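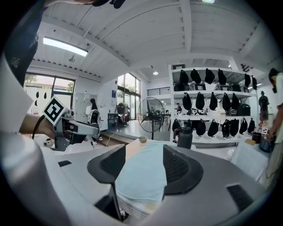

Folded light-blue cloth in the gripper, cup and thermos on the table.

Re: Block times on the Prutdale to Sarmiento leg

On 03/03/2025 a list member wrote:
> The Atora timetable now shows 622 minutes for Prutdale to Sarmiento.
> The return is 30 minutes shorter. Same aircraft type both ways.
> Is the difference all wind, or is there a taxi allowance in it?
> Also, does anyone know if the Keltex planning tool uses gate or
> runway times by default?

Both, on the first question. Block time runs from pushback to parking, so the taxi allowance at each end is in the 622. Atora adds 8 minutes for the outbound taxi at Prutdale in the winter schedule, when the far runway is in use. The rest of the gap is headwind. If you compare against the October timetable you will see the outbound figure move and the return stay put.

Keltex defaults to runway times. There is a setting under route options to switch to gate times, but it applies per leg, so a trip with 2 legs needs it changed twice. Exported files don't carry the setting. If your totals come out short after an import, check there first.
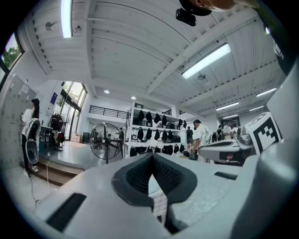

Great circle distance won't settle the question either. The filed route bends south to stay within reach of diversion airports, and the bend changes with the forecast. On a flat map the usual track looks like a detour, and people tend to draw a straight line and measure that. Straight lines laid side by side on a flat surface, like the slats in that white ceiling, stay the same distance apart. Meridians don't, so a ruler on a wall map gives a different error at each latitude. Use the waypoints from the filed plan and sum the segments.

I can post the segment table if it is of use. It is plain text, one waypoint per line, distances in nautical miles.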